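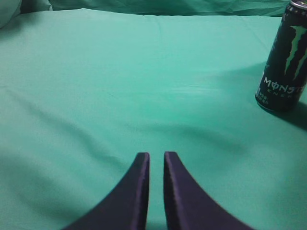 **piroska_k:** Prewash it. I've been saying this since October and I'll keep saying it. You cut a tablecloth to size, you hem it, you wash it once, and now it's a tablecloth for a smaller table.

**whiteley_m** wrote:
> Prewash it.

Cotton, sure. Poly blend doesn't shrink enough to matter. I've made nine of these for the Pirthorpe hall and washed none of them first. They still reach the edges.

**piroska_k:** Do they reach *over* the edges, Malcolm?

**whiteley_m:** They reach the edges.

**Beryl D:** Can we get back to the fold lines? I bought green cloth off the bolt from Yeoman, 80 inches for the long table, and the center crease has outlived two ironings. Steam does nothing. My supper guests will think I opened the package that morning – true, but still.

**oakley87:** White vinegar and water, half and half, on a press cloth. Test a corner first. It took the crease out of mine and left the dining room smelling like a pickle for two days.

**piroska_k:** Vinegar can lift the dye on the darker greens. Damp cloth, hot iron, wrong side up, and let it cool flat before you touch it. People always pick it up too soon.

**oakley87:** Mine's dark green and it's fine.

**piroska_k:** By lamplight, maybe.

**whiteley_m:** Or put plates on it. I paid $28 for a steamer and the casserole did a better job.

**Beryl D** (edited 08/03/2020): Did it Piroska's way. The crease is fainter, though I can still find it if I go looking. Put a runner over the middle. Now the runner has a crease.

**oakley87:** I have vinegar left if you want it.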